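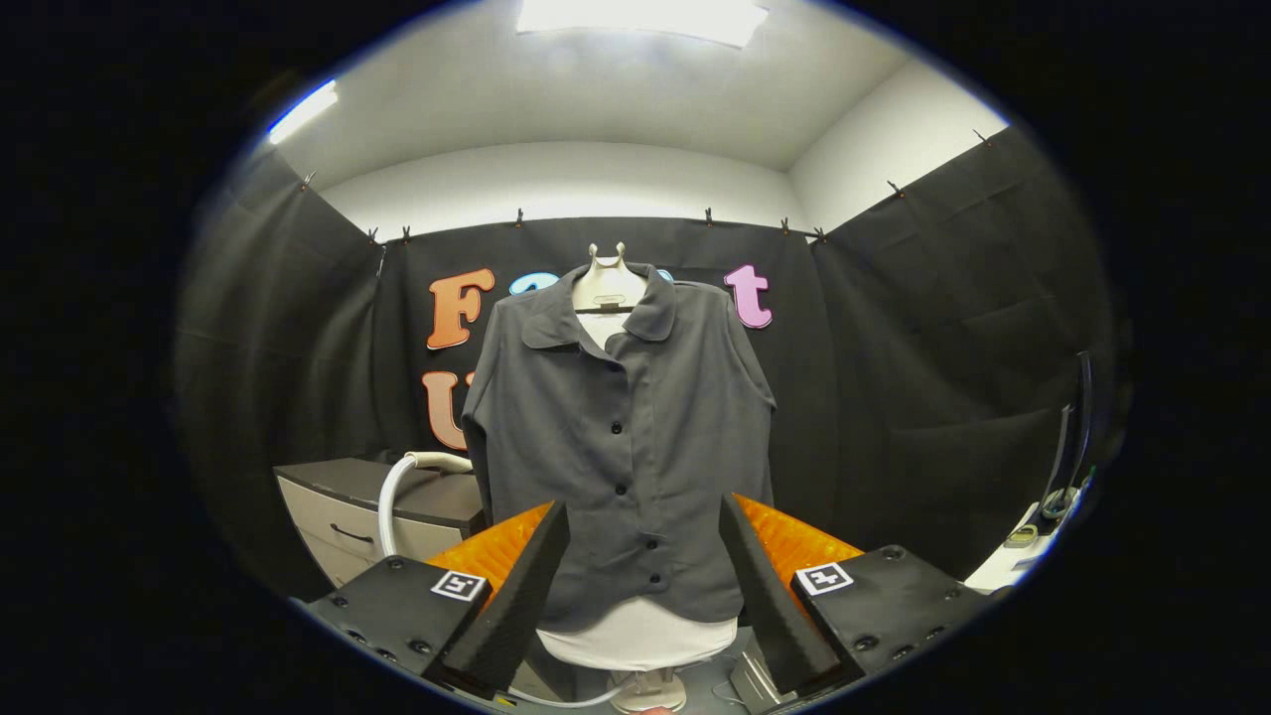 Défroisseur vertical Sturari 741
Réf. 741 -- Soin du linge > Défroissage > Appareils sur pied

Le Sturari 741 est un défroisseur vapeur sur pied destiné aux boutiques, aux pressings de quartier, aux loges de théâtre et aux particuliers qui ont beaucoup de chemises à entretenir. Il se compose d'un socle à roulettes avec réservoir amovible, d'un mât télescopique, d'un flexible isolé et d'une tête à main. L'appareil est livré avec un cintre repliable, une brosse à tissus et un gant de protection.

Disponibilité : en stock
Expédition : depuis notre dépôt, le lendemain pour toute commande passée avant 14 h
Garantie : 2 ans pièces et main-d'œuvre

Présentation

Le défroissage à la vapeur ne remplace pas complètement le fer. Il convient aux vêtements déjà propres que l'on veut remettre en forme avant de les porter ou de les mettre en rayon, aux tissus fragiles qui supportent mal le contact d'une semelle chaude, et aux pièces difficiles à poser à plat : robes doublées, vestes, manteaux, rideaux déjà accrochés. Pour un pli de pantalon très marqué ou un col de chemise de cérémonie, une table et un fer donnent un meilleur résultat. Beaucoup de nos clients professionnels utilisent les deux.

Le 741 reprend la chaudière du modèle précédent, avec un flexible plus souple et un réservoir qui se retire par l'avant. L'ancien réservoir sortait par l'arrière, ce qui obligeait à tourner l'appareil dans les cabines étroites. Le mât a aussi été revu. Il se bloque maintenant par deux bagues à vis au lieu des clips, qui finissaient par prendre du jeu.

Caractéristiques techniques

Alimentation : prise secteur domestique avec terre
Réglage de vapeur : 3 positions (délicat, normal, épais)
Mât : télescopique, deux bagues de serrage
Réservoir : amovible, ouverture frontale, bouchon large
Arrêt automatique : oui, en cas de réservoir vide
Commande : au pied, sur le socle
Roulettes : quatre, dont deux à frein
Rangement du câble : crochets à l'arrière du socle
Coloris : gris clair ou anthracite

Contenu du carton

Socle avec chaudière
Réservoir
Mât en trois sections
Flexible et tête à vapeur
Cintre repliable
Brosse à tissus à clipser
Gant de protection (main gauche ou droite)
Notice en français

Le mannequin buste, la planchette de col et les cartouches anticalcaires sont vendus séparément. Voir la rubrique Accessoires.

Quel réglage pour quel tissu

Délicat. Soie, viscose, acétate, voile, mousseline. Tenir la tête à quelques centimètres de l'étoffe, sans la poser. Pour la soie, travailler sur l'envers et faire un essai sur une couture intérieure. Certaines soies teintes gardent une auréole si une goutte tombe de la tête : laisser la vapeur s'établir avant d'approcher le vêtement.

Normal. Coton léger, popeline, flanelle, polyester, laine fine, mélanges. C'est la position à utiliser pour la plupart des chemises. La tête peut toucher le tissu.

Épais. Lin, denim, gabardine, drap de laine, rideaux doublés. La brosse à clipser aide la vapeur à entrer dans la fibre. Passer lentement, de haut en bas.

Ne pas utiliser l'appareil sur le cuir, le daim, les tissus enduits ou cirés, ni sur les vêtements portant des ornements collés. En cas de doute, l'étiquette d'entretien fait foi : si le symbole du fer est barré, s'abstenir. Le velours demande de la prudence. Il se traite sur l'envers ou à distance, sans brosse.

Défroisser une chemise

Boutonner le premier bouton sous le col et celui du milieu, puis accrocher la chemise ou l'enfiler sur un buste. Vider les poches. Commencer par le col, à l'envers puis à l'endroit, en tirant légèrement sur la pointe avec la main gantée. Continuer par les épaules et l'empiècement.

La patte de boutonnage se fait par l'intérieur, en tendant le bas de la chemise. Passer ensuite les deux devants, puis le dos. Les manches viennent en dernier. On les tient par le poignet, légèrement écartées du corps, et on descend la tête le long de la couture. Laisser la chemise suspendue quelques minutes avant de la plier ou de la ranger. Un vêtement encore chargé de vapeur que l'on serre dans une penderie pleine se refroisse aussitôt.

Sur les teintes foncées, préférer l'envers dès que possible. Le coton noir ou anthracite peut lustrer aux endroits où l'on appuie, surtout au col et le long des coutures. Le lustrage est moins fréquent qu'avec un fer, mais il existe.

Mise en service

Poser le socle sur un sol plat et bloquer les deux roulettes à frein. Emboîter les sections du mât et serrer les bagues à la main, sans outil. Remplir le réservoir au robinet ou avec un mélange d'eau du robinet et d'eau déminéralisée si la région est calcaire. Ne jamais ajouter de parfum, d'adoucissant ou de vinaigre dans le réservoir. Brancher, appuyer sur la commande au pied et attendre que le voyant devienne fixe.

Lors de la première utilisation, laisser sortir la vapeur dans le vide jusqu'à ce qu'elle soit régulière. Une légère odeur de neuf est possible et disparaît au bout de quelques emplois. Le flexible doit rester tendu vers le haut. S'il forme une boucle basse, l'eau s'y accumule et l'appareil gargouille -- il suffit de lever la tête bien haut un instant pour que l'eau redescende.

Entretien

Vider le réservoir après chaque journée d'utilisation. Une fois l'appareil débranché et froid, ouvrir le bouchon de vidange sous le socle et laisser s'écouler l'eau de la chaudière. En usage professionnel, détartrer toutes les 28 séances avec le produit Puvent ou avec de l'acide citrique dilué, selon les indications de la notice. En usage domestique, un détartrage par saison suffit dans la plupart des communes.

La brosse se lave à l'eau tiède et se sèche à l'air. Le joint du réservoir est une pièce d'usure. Un joint fatigué se reconnaît à une trace d'eau sous le socle. Il se remplace sans démontage.

Accessoires compatibles

Buste de présentation Fesach. Forme rembourrée sur pied, à housse lavable. La housse supporte la vapeur en position délicat et normal. À choisir à la taille des vêtements traités : une chemise trop serrée sur le buste tire aux boutonnières.

Planchette de col Rathore. Petite planche rigide à glisser derrière le col, les poignets ou les rabats de poche. Se fixe au mât par une pince.

Détartrant Puvent. Sachets à dissoudre, un sachet par détartrage.

Flexible de rechange. Même longueur que l'original, embouts déjà montés.

Joint de réservoir. Vendu à l'unité.

Questions fréquentes

Peut-on coucher l'appareil pour le transporter ?
Oui, à condition d'avoir vidé le réservoir et la chaudière. Pour les tournées et les marchés, retirer aussi le flexible et le ranger à plat.

Le mât supporte-t-il un manteau d'hiver ?
Oui, un seul à la fois, mât en position basse. Pour les pièces très lourdes, accrocher le vêtement à un portant fixe.

La vapeur enlève-t-elle les odeurs ?
Elle atténue les odeurs de renfermé et de cuisine. Elle ne retire pas les taches et peut en fixer certaines. Traiter les taches avant.

Faut-il attendre entre deux vêtements ?
Non. La chaudière produit en continu tant que le réservoir contient de l'eau. On peut remplir le réservoir sans arrêter l'appareil, en le remettant en place sans tarder.

Les pièces de l'ancien modèle vont-elles sur le 741 ?
La brosse, le gant et la tête, oui. Le réservoir et le mât, non.

Avis d'un utilisateur professionnel

« Je l'utilise tous les jours à la boutique, surtout le matin avant l'ouverture, pour les chemises qui sortent des cartons. Le réservoir par l'avant change vraiment les choses dans ma réserve, où l'ancien était coincé contre le mur. J'enlève un point pour le câble, que j'aurais voulu plus long. » -- Kamlesh Vishwakarma, prêt-à-porter masculin

Livraison et retours

L'appareil est expédié en un seul carton. Vérifier l'état du colis devant le livreur et noter toute anomalie sur le bon. Les retours sont acceptés si l'appareil n'a pas été mis en eau. Pour une commande de plusieurs appareils ou une facture au nom d'une société, passer par le formulaire professionnel.

L'atelier de réparation reçoit sans rendez-vous le jeudi de 9 h à 12 h. Les autres jours, déposer l'appareil vidé et débarrassé de ses accessoires à l'accueil, avec la facture d'achat. L'atelier est fermé en août.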